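The planner that would rather wait

The engineer who runs planning software at Skov has a rule about demonstrations, and the rule is that she doesn't give them. Visitors may watch the robot do whatever it was going to do anyway. On the afternoon I came, it was going to put a toy croissant on a plate, and had been going to for several minutes.

"It's thinking," she said, in the tone people use of elderly relatives.

Skov is a small firm above a bicycle shop, and its product is a piece of software called Irkel. Irkel sits between the part of a robot that sees things and the part that moves, and decides what ought to happen next. For years this job was done by what she calls "a very long list of ifs", written by five people, two of whom had left by the time anyone tried to read it.

"We printed it once," she said. "I don't recommend that. There was a comment on one line that said 'remove before launch', and it had been through two launches."

The list was retired last December. Its replacement doesn't hold a script. It takes what the camera gives it, proposes a handful of possible grasps, scores each one and picks the winner, and then keeps scoring while the arm is on its way. If the score drops, the arm stops and the whole business begins again. I asked how often the score drops.

"Less than it did." A pause. "It's a low bar, I'll give you that."

The trouble with croissants, I learned, is that they have opinions about which way up they are. A cube offers the planner a few sensible places to take hold and then stops being interesting. A crescent offers dozens, most of them bad, and the bad ones look very much like the good ones if you only have one view. The early version of Irkel was fond of the tips. It would close on the very end of the thing with great confidence and pick up nothing at all, then carry the nothing to the plate and set it down carefully.

"It logged those as successes," she said. "We had a wonderful week."
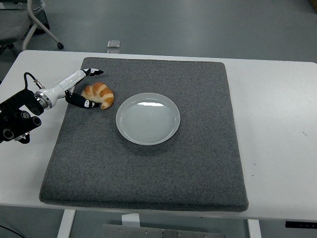

The fix for the phantom deliveries was dull, as she was keen to stress. The gripper already reported how far its fingers had closed; the planner had simply never been told to ask. Now it asks. If the fingers meet with nothing between them, the attempt is marked down as a miss and the grasp that led to it loses some of its standing. There have been 2,152 logged attempts since the change, and she has watched more of them than she would like.

Watching is a large part of the work. A tool named Fondon, which began as somebody's side project and now can't be got rid of, plays back each attempt with the planner's reasoning laid alongside it: what it saw, what it considered, what it thought of the runners-up. When I asked to see a bad one she found it alarmingly fast.

"So there's the camera saying the croissant is lying on its side, fine, we all agree. And there's the planner saying yes, but what if it's standing up. Nearly a second it spends on that. You can see it go through the options. I've been in meetings like it."

The cause was a threshold, set generously in a test and never set back. She changed one number and the indecision stopped. A different indecision took its place, which she described as "at least a newer one".

I wondered whether all of this might be learned, start to finish, and the planner dropped. It's what the bigger firms seem to be doing. She has plainly been asked before.

"Parts of it are learned. The scoring is learned, the seeing is learned. What I want to keep is a place where I can put my finger and say, it went wrong there. When it's one big lump you can't do that. You feed it more croissants and hope."

And does she never feel like doing exactly that?

"Most afternoons, at four."

The next release, Brulis, lets the planner look two moves ahead, so that it picks a grasp which also suits putting the object down. At present it treats these as unrelated problems, and will now and then pick something up beautifully in a way that makes it impossible to let go of over a plate. The arm then hovers. There is a setting for how long it may hover before giving up, and the office is divided on what it should be.

She would like it shorter. Her colleagues argue that a robot which gives up quickly looks worse to a customer than one that dithers. They have tried putting a progress bar on the screen, which moved at a steady pace and had no connection to anything.

"That was the most popular feature we've ever shipped," she said. "I took it out in the next version. We still get emails."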